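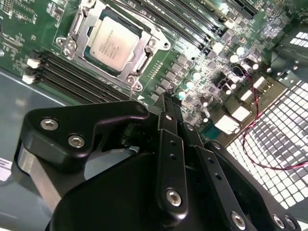

Okay, I finally finished my cards for the October swap and I have to gush a little. The theme was "letters home" and I went full autumn on it. Thread!

Started with a kraft base and a scrap of plum cardstock I'd been hoarding since last winter. Plum and kraft together — why did I wait so long? I could make 30 more of these and not get tired of it.

The leaves are all hand cut from old sheet music, then inked around the edges with a walnut-colored pad. I tried doing them with a die first and they came out too crisp. Scissors gave me those wobbly edges I love!

My stamp is the little mailbox from Kenel. It's tiny, so I stamped it twice on scrap and layered the second one up on foam squares. The flag is a snip of red ribbon. Took me 2 evenings to get the flags on straight, and a few still lean.

Ximeng Kong sent me the vellum envelopes (thank you!!) and they show just enough of the plum through the front. I was going to line them and then left them alone.

Stitching question for the machine people: do you punch the holes first on vellum? Mine tore on the corners until I went to a longer stitch. Better now, but I'd love to hear what you do.

The swap is up to 107 people this year, and 383 cards are going out from Coltville altogether. I get giddy just thinking about the mail pile.

Nikola Kwiatkowski's are already in and they're gorgeous — all pressed ferns and white embossing powder. I want to try that on the gray felt paper from Xiong, maybe with copper instead of white.

If you're in the Burkesthorpe group, yours are in the mail! Mailed them this morning before nine. Winter theme next, and I'm already cutting up blue envelopes for it.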